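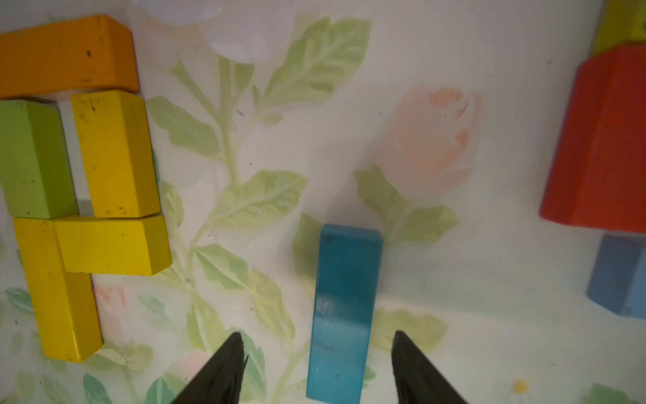

Chapter 9
The Floral and Its Repeat

Before you start: you'll need tracing paper, a soft pencil, a roll of masking tape and the sketches you made at the end of Chapter 8. If your sketches were all stripes and dots, that's fine, keep them close. There's a worked repeat on page 224 that I'd like you to leave alone until you've tried your own.

I grew up in a house with roses on everything. Roses on the kitchen curtains, roses on the oilcloth, a different and much bigger rose on the bedroom wall that I used to stare at when I was supposed to be asleep. I counted those, of course (what child doesn't?), and one night I noticed that the rose over the light switch had exactly the same bent petal as the rose over the door. Then I found it again by the window. I was furious! I had thought somebody painted every one of them.

What I'd found was the repeat, and this whole chapter is about it. A repeat is the smallest piece of a pattern that holds everything you need to print the rest. Put one next to another, and another next to that, and you can cover a napkin or a ballroom. In the last chapter we did this with shapes that have straight edges, and you probably found it pretty forgiving. A stripe doesn't care where you cut it. A rose cares a great deal.

So why do florals get a chapter to themselves? Mostly it's the stems. Flowers are round-ish, and round things are easy to scatter, but the minute you add stems and branches and leaves you have lines that travel across the cloth, and lines pull the eye along with them. If a branch leaves your tile on the right at one height and comes back in on the left a quarter inch lower, everyone who sits down to dinner on that tablecloth will feel that something is off, even if they couldn't tell you what.

My first paid job was at a small print works in Gavancombe, up a flight of stairs over a bakery, and I learned this one the hard way. They gave me a line called Fullar to finish: cabbage roses, a bit of lilac, long trailing leaves. The designer had left all the flowers done and none of the greenery. Easy, I thought. I filled the gaps with the prettiest leaves I could draw, every one of them leaning the same way, up and to the right, since that's how my hand likes to go. On the drawing board it looked lovely. Printed across a full width of cotton it looked like a field in a gale. We call that tracking, and we'll spend most of section two on how to catch it before it gets anywhere near a screen. 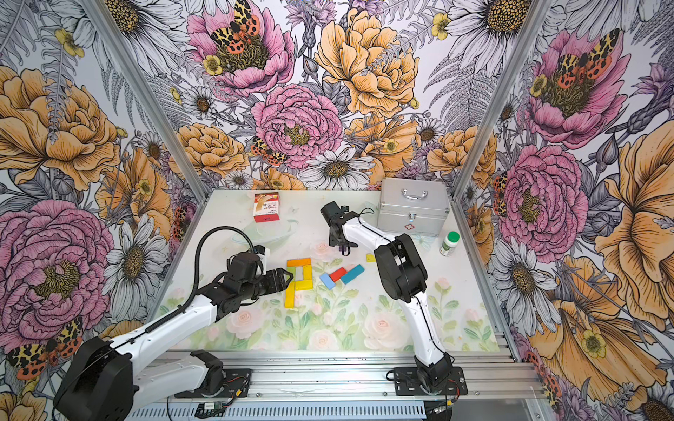 The other thing I got wrong on Fullar was scale. A pattern has a size all its own, and it also has a size compared with whatever it's going on. The same rose that looks sweet and calm on a long curtain can look enormous on a cushion, where you get one and a half of them and the half is always in the wrong corner. Wallpaper people think about this all day long. A wall is big and you stand back from it, so the repeat can be generous. A tabletop is seen from a chair, close up, with plates sitting all over it, and the pieces of pattern that show between the plates have to make sense by themselves.

Try this at home tonight. Take any printed cloth or paper you own and cover most of it with books, leaving gaps of different sizes. Look only at the gaps. In a good floral, every gap has something going on: a bit of petal, the tip of a leaf, some plain ground to rest on. In a weaker one you'll find a gap that is completely blank and another so crowded you can't tell what you're looking at. Write down which gap bothered you most, and hang on to that note for the first exercise.

Now, a few words you'll need. I'll use them constantly, so let's get them out of the way.

Ground. The color behind everything. White and cream are the usual choices for pastels, and they're harder to handle than they look. On a dark ground your mistakes in spacing hide a little. On white, every one of them shows up as a bright little puddle.

Motif. One complete thing: a rose with its leaves, say, or a branch with a blossom on the end.

Filler. The small stuff that goes between motifs. Buds, loose leaves, dots. Beginners use too much of it. So do I, still.

Straight repeat. The tile sits right beside its neighbor and right below the one above it, like bathroom tile.

Half-drop. Each column slides down by half a tile. This is the workhorse of the floral world, and you'll see why when we get to the sample from Gellska, a wallpaper line I've loved for years. Their tile is 31 inches tall, and because of the half-drop you can stand in a room papered with it for a good long while before you spot the same flower twice.

Toss. A layout where the motifs point every which way, so the cloth can be cut in any direction. Great for sewing. A bit restless on a wall, to my eye, though plenty of good designers would argue with me there.

I should say something about color too, though we won't get to it properly until later. Soft peach, pale green and faded lavender are all close in value, meaning that if you photographed them in black and white they'd turn into nearly the same gray. That closeness is what makes a pastel print feel gentle. It's also what makes one go to mush. At the Hughes shop, where I bought gouache as a student, they kept a square of red plastic on a string by the counter, and you could hold it over your swatches to judge the values with the color mostly taken out. Get yourself a piece if you can. A candy wrapper works, more or less.

Exercise 9.1

Cut a square of paper, 2 inches on a side. Draw one flower in the middle of it, touching none of the edges. Cut the square in half from top to bottom, swap the halves, and tape them together again so the outside edges meet in the center. Now draw a leafy stem that crosses the taped seam. Cut it from side to side, swap again, and fill whatever space is left. Trace the finished square nine times in a block of three by three, then pin it up across the room and look at it while you make yourself a coffee.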